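Lid Closing Fault on the Skelen Arm: What We Found and What We Still Doubt

Leonilde Godinho and Hadi Zein
Trestwood, Household Manipulation Project
December 2018

1. Background

Our task was to get the Skelen arm to close the lid of a rice cooker, put the inner pot back in first, and press one button. The software was Grillia, the planner the lab has used since July. We were told that lid closing was already solved and that we would only have to tune it. We no longer believe that, and we are not sure anyone had tested it on a cooker with a spring lid.

2. What went wrong

In the run we call the July settings run, the gripper came down on the lid before the lid had started to move. The wrist kept pushing. The force reading climbed past the soft limit and the arm did not stop. Hadi hit the emergency stop. By then the cooker had slid toward the table edge and the lid was being pressed backward against its hinge, the wrong way.

The hinge survived. We checked it by hand and it closes with the same click as before, though we have no way of measuring whether it was weakened. No one was hurt. Leonilde's hand had been near the pot a moment earlier, and we think this should be treated as a safety matter and not as a damaged-goods matter.

3. The first explanation, and why we don't accept it

The log says "object pose error." The advice we got was that the shiny black body had confused the depth camera, and that we should put matte tape on it and move on. We tried the tape. The fault came back on 2 of the next 3 attempts, so the tape did not cure it. Glare may still play a part. It does not explain why the arm kept pushing once it had touched something.

4. What the log shows

The soft limit is checked in one process and the motion is run in another. The stop message was sent on time. It reached the motion process 330 milliseconds later, after the push had nearly finished. The message was waiting in a queue behind camera updates. Grillia's manual says stop messages go first. In our setup they did not, and we could not find the line in our own configuration that would have changed this.

We then unplugged the camera feed and repeated the push against a foam block. The arm stopped at once, all 3 times. That points to the queue, but foam is soft and a lid is not, so we would not call it proof.

5. What we changed

Stop messages now travel on their own channel. Approach speed near the lid has been cut in half. The cooker sits on a rubber mat during runs, and hands stay behind the tape line until the arm has parked. The last rule existed before. We had stopped following it.

With these changes the lid closes most of the time. When it fails, the gripper slips off the rim and the arm goes home. That is a failure we can live with, but it is also a slower arm doing an easier job, and we would be careful about reporting it as an improvement in the planner.

6. Open questions

We never reproduced the original fault with the same lid angle, so the role of the hinge is a guess. We also don't know how many earlier runs had late stops that went unnoticed. The old logs do not record when a message arrives, only when it is sent. Someone should fix that before the next group starts, and should not take our word that the separate channel is enough.
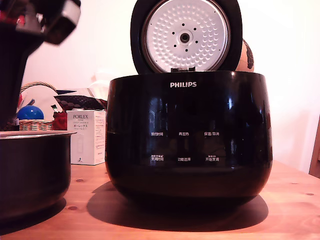 Figure 1. The rice cooker with its lid open and inner pot out, gripper at upper left.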